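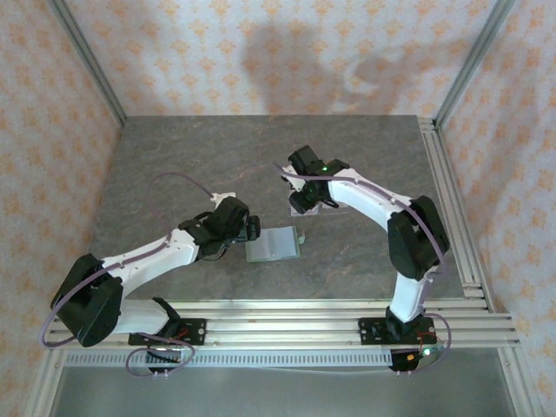 Two arms over the gray tabletop, with a small green board between them.

Last updated: February

The Prerkham flower trade open day ran from 8 in the morning, and I went mainly for the wholesale side. Our shop does a lot of sympathy work, and we lost two suppliers last year.

Bomon had the biggest cooler. They sell white stock and carnations in boxes of 200, and the carnations I opened were tight and clean. Delivery to our area is 3 times a week with a cutoff of 4 p.m. the day before.

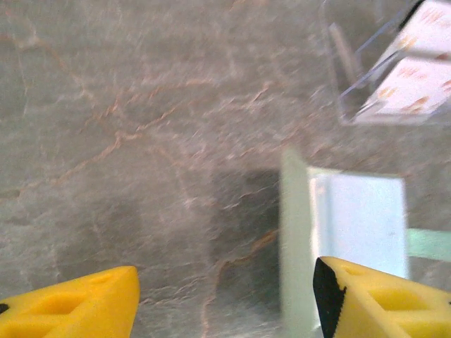 Mehrangiz Moradi from Jornuline gave the talk on casket sprays. She builds hers on a low tray and greens the edges first. She also goes over the card wording with the family by phone before anything is cut. Questions went long, mostly on what to charge for same-day orders.

Martens was showing easels and wire frames. 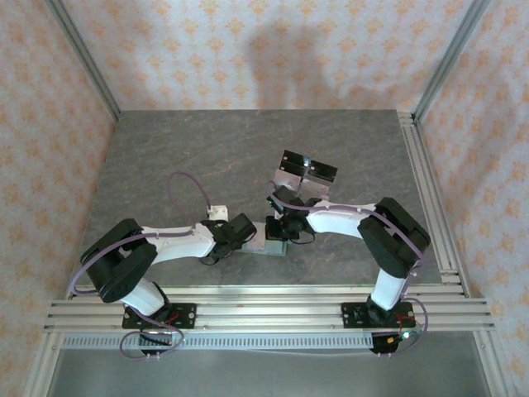

I bought five of the folding easels, the heavier kind, and ordered a case of trays for spring. Lunch was soup and rolls. Parking is behind the loading dock, and the sign for it is easy to miss coming from the highway.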